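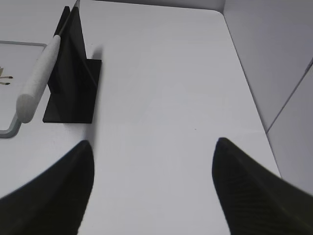
My scale says 2 grams with nothing on it, one reader wrote after the last version of this guide, and is it broken or did I do something wrong? Almost certainly neither! I get that question more than any other, so I moved this whole section up from the back of the guide and rewrote it. If your Tavavus is fresh out of the box, or you've just moved it to a new spot, start with step 1. If you only want to fix a wandering zero, skip ahead to step 5.

Section 3. Placing, leveling and zeroing your Tavavus kitchen scale

1. Pick a spot and plan on leaving the scale there. I kept mine in a drawer for months and took it out every time I baked, and I was forever re-zeroing it. Any hard, flat surface will do. Stay clear of the stove, and don't park it on top of the fridge (I tried, the fridge hums, the numbers dance).

2. Peel the film off the bottom of all the feet. One of them always gets missed. It's clear film on a clear foot, so run your fingernail around the edge.

3. Put the batteries in before you level anything. The door is on the underside and you'll end up flipping the whole thing over anyway. Plus signs toward the hinge.

Note: the older Condori model takes a coin cell and has no hinge. Slide the door toward the cord hook.

4. Look at the bubble in the back corner. If it's sitting inside the ring, you're done. If not, turn the foot nearest the bubble clockwise a little at a time and let it settle between turns. I used to crank away at two feet at once and chase that bubble all over the place.

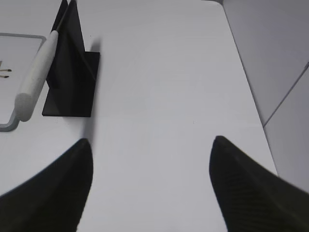

5. Zero it. Make sure the platform is bare, press ZERO once, and take your hands off the counter. Wait for the little circle to show up on the left of the display. If you lean on the counter while it's thinking, it'll happily save the wrong zero, and there's your mystery reading.

6. Check it with the 100 gram weight from the box. Set the weight in the middle of the platform, then try it near each corner. You want 100 every time. If the middle is fine and a corner is off, go back to the bubble. If they're all off by the same amount, hold ZERO until CAL flashes, put the weight in the middle and leave it alone for 35 seconds.

Caution: don't pull the weight off while CAL is still flashing. The scale will lock up and you'll have to take the batteries out and start over at step 5.

7. Weighing onto a plate, a bowl or a board? Put that on first and press TARE, then add your food. Anything wide needs to sit centered and clear of the wall, and check that you can still read the display with it on there. I like a light plastic board for dough, it wipes clean and doesn't eat up much of the weight limit. 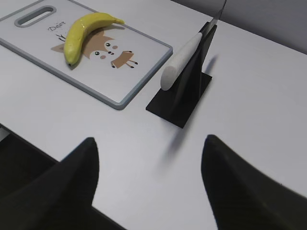
Cutting board, white with gray rim.

8. Still drifting? Swap the batteries first, even if the low battery sign isn't on. Then check for crumbs under the platform (it lifts straight up, no screws). After that, send me a note through the Plerkard help page and tell me which model you have and what the display says with nothing on it.

Plerkard Kitchen Scales, Trelholm | Contact us | © Plerkard, all rights reserved | Back to top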